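Recurring tasks pile up after I've been away, how do I stop it?

Bastian Pfeiffer
I moved all my lists over to Ikar in April and mostly I love it, but the repeating tasks are driving me nuts. I was off my phone for a couple of weeks, came back, and had 96 overdue items waiting for me. Most of them were the same five or six chores over and over (water plants, wipe down kitchen, take out recycling). I don't need to do the recycling eleven times! Is there a setting so it only shows me one copy? I've been through the whole preferences screen twice and I'm on the phone version, not desktop, if that matters.

Stosmont
Yep, had the same mess. Open one of the repeating tasks, tap the repeat line, and change "from due date" to "from completion date." Then it won't make the next one until you check off the one you've got. You do have to change it on each task, there's no bulk edit on the phone. On desktop you can select a bunch and do it in one go, I did over 200 that way. The old copies don't go away by themselves, so filter by overdue, sort by name and delete the extras. Make a backup first, I skipped that and lost a project with all its notes.

Khổng
I gave up on due dates for house stuff and it's been so much nicer. I have one list called Home with no dates at all, just a tag for each room, and I pick two or three things when I feel like it. Bills and the dentist still get a real date and an alarm. It's 26 tasks in total and I never see red numbers anymore. You can stick photos on tasks too, which I do a lot (they sync okay, just slow on my old phone).

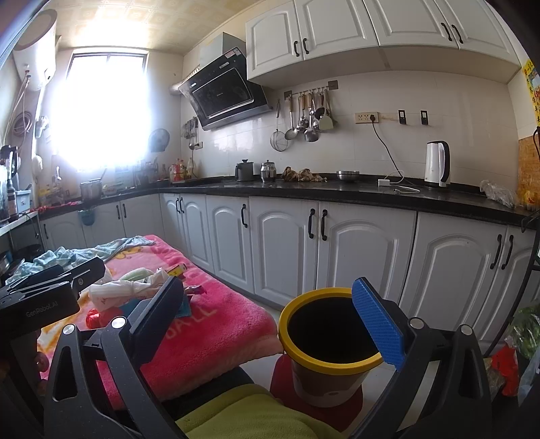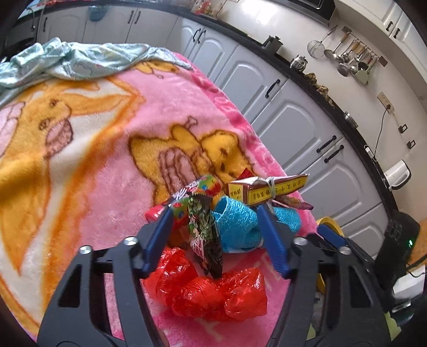

The bucket on its red stand, then the pink blanket with the red bag and snack packet on it.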